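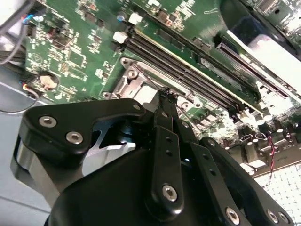

# What should I budget for besides the arm itself? (desktop teardown cell)

**Huia Waaka**

Our refurb shop in Marinho finally got the go-ahead to plan for a robot arm and I'm thrilled! The job is opening up old desktop towers, pulling memory and cards, and maybe one day working around the CPU socket. We handled 434 towers last year, all by hand, and I'd love for the arm to take the boring part of that.

I have quotes for the arm and a two-finger gripper. My manager wants the whole number before February, and I've got a nasty feeling the spreadsheet is too short. What did you forget the first time? I'm also torn on whether to pay for a wrist camera, a fixed one beside the bench, or both.

## Replies

### Nivaldo Tavares

Ooh, fun project. Things I'd add to your sheet:

- Spare fingertips, and a second set that's narrower. Memory slots and their latches sit close together, and fat tips will bump everything next door.
- A bench big enough for the tower on its side PLUS the side panel you just took off. I planned for the tower only and had to buy a second table.
- Something to hold the case still. We got a clamp kit from Dorken for $1,302 and it felt silly until we used it.
- Cable management for the arm. Get more length than you think, and route it so it can't snag on a drive cage.

On cameras, get both if you can. From the wrist you can see where the tips are going down by the socket, and from the side you can see whether the arm is about to hit the wall of the case.
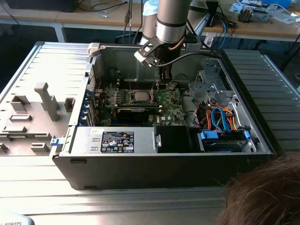 ### Arlindo Brandão

just buy the biggest arm you can afford

### Shoshana Iwasaki

I'd go the other way from Arlindo, sorry! Reach matters more than payload for this (a stick of memory weighs nothing). Measure from where the base will be bolted to the far corner of an open tower, then leave room for the wrist to tilt.

Please put labor in the budget too. It took two of us 16 weeks to get from unboxing to pulling memory reliably, and that was on only a few case models. Loose SATA and power cables were the worst of it, so plan on a person tucking those away at first.

Also ask the seller what training costs. Plorus quoted us 19 hours as a separate line, which I almost missed because it was on the last page. Worth it though, I loved that course.

**Huia Waaka** replied: Second table and training both added. Going to measure the bench after lunch!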